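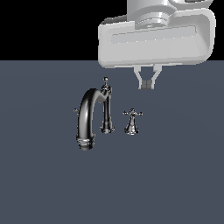

Farzana Miah wrote that a simulated cell needs as much looking after as a steel one, and that the Ivell cell had taught her this twice over, both times through a tool center point that had drifted after a harmless-looking update.

Search this encyclopedia Go Advanced

Ivell cell

The Ivell cell is a simulated robot workcell in which an arm with a two-finger gripper reaches for a chrome faucet set standing on a flat gray surface. It was built by the Haque group as a practice cell for its Jetov control software, and it is best known for its wonderfully thorough setup and repair routine, which several other groups have copied for their own cells.

Layout

The cell is sparse. The work surface is a single flat plane, and the only fixture on it is a traditional faucet set with an arched spout, a slender column topped by a small finial, and cross handles. The faucet is a surprisingly rich target: the handle arms are thin, the spout is curved, and the polished finish throws bright highlights that can fool a vision system tuned on dull parts.

Setup

A fresh cell is brought up in a fixed order. The plane is loaded first and leveled to zero height. The faucet follows, and its contact shapes are checked against the visible model, one part at a time. The arm comes last.

With the arm in place, the operator sets the tool center point midway between the fingertips and drives the gripper to a spot well clear of the finial. The fingers are then opened and closed 25 times. Any difference in travel between left and right is written into the cell log, along with the version of the physics engine. Only after this does the arm move down toward the faucet, at reduced speed.
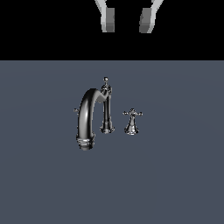
Gripper open above the faucet set.

Routine care

The cell is rechecked every 700 runs and after any software change, however small. The check is a delight to follow, as each step leans on the one before it:

Reload the cell and confirm that the faucet has not sunk into the plane or risen off it.
Open the gripper fully and compare the finger positions with the log.
Touch one arm of the right-hand handle and read back the contact point.
Return to the clear position and save.

A full recheck takes 426 simulation steps. Long tests of 2000 runs are split up so that the recheck is never skipped.

Common faults and repairs

The most frequent fault is jitter in the fingers when they close on a handle arm. It usually comes from a contact setting that is too stiff, and the cure is to soften it a little and repeat the open-and-close test. A gripper that stops short of the handle points to a wrong tool center point — the fault Miah described.

The trickiest repair concerns the spout. Early versions used a solid block as its contact shape, so the arm would stop in what looked like open air under the arch. Shafiq Karunaratne rebuilt the spout from short curved pieces in October, and the arm could then pass a finger beneath it. The same method was later used in the Zidmont cell.

See also

Zidmont cell
Tool center point
Contact model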